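Research > Working Papers > Management and Communication > Peer Coaching at Work

3. Method

3.1 Setting and participants

The study took place at two sites of Humer, a supplier of kitchen fittings, in Fatitz and Huerta. All team leaders at both sites were invited to join a peer coaching scheme, and 16 pairs completed it. Each pair was made up of one leader with less than a year in post and one with longer service. Pairs were matched across departments so that neither member reported to the other, and those who shared a line manager were placed in different pairs wherever the rota allowed.

Before the first meeting, every leader attended a short training day. It covered how to open a coaching talk, how to ask questions that cannot be answered with yes or no, and how to agree on a next step. Giving advice was permitted, but leaders were asked to hold it back until the second half of the meeting.

3.2 Procedure

Pairs met every fortnight for 40 minutes in a room away from their usual place of work. Meetings were not recorded. Each leader instead filled in a short diary form on the same day, noting the topic raised, who had chosen it, and what had been agreed. Over the whole period 336 forms were returned. Forms handed in late were kept in the set but marked, and the main results were checked with and without them.

Topics were left open. Most pairs began with practical matters such as shift cover or the handling of new equipment, and moved on to questions of conduct and trust in later meetings.
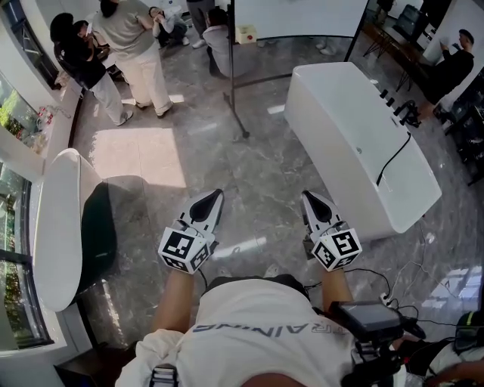 Figure 2. Hand-held grippers with marker cubes, one in each hand.

3.3 Coding of the diary forms

The forms were read by two coders working apart. Each entry was given a single code for its main topic and a second code for the kind of step agreed: a task, a talk with a third person, or no step. Where the coders differed, the entry was discussed until they reached a shared view. The Garen scheme, used in our earlier work on mentoring, served as the starting point, although its code for "career plans" was dropped after the trial round in January - it was hardly ever used.

Entries that named a third person were made anonymous before coding. The coders did not know which site a form came from, but they could see whether the writer was the newer or the more experienced member of the pair.

3.4 Limits of the method

Diary forms show what leaders chose to write down, and a difficult meeting may well have produced a shorter entry. Joining was also a matter of choice, so the findings should not be read as applying to leaders who declined.

Correspondence: Estrella Bermúdez

14 shares | 2 comments

M. on 10/2/19
Was any thought given to swapping partners halfway through? We tried this at our own workplace and the second round of talks was noticeably more open.

Reader in HR
A clear account of the coding. I would like to see the diary form itself as an appendix.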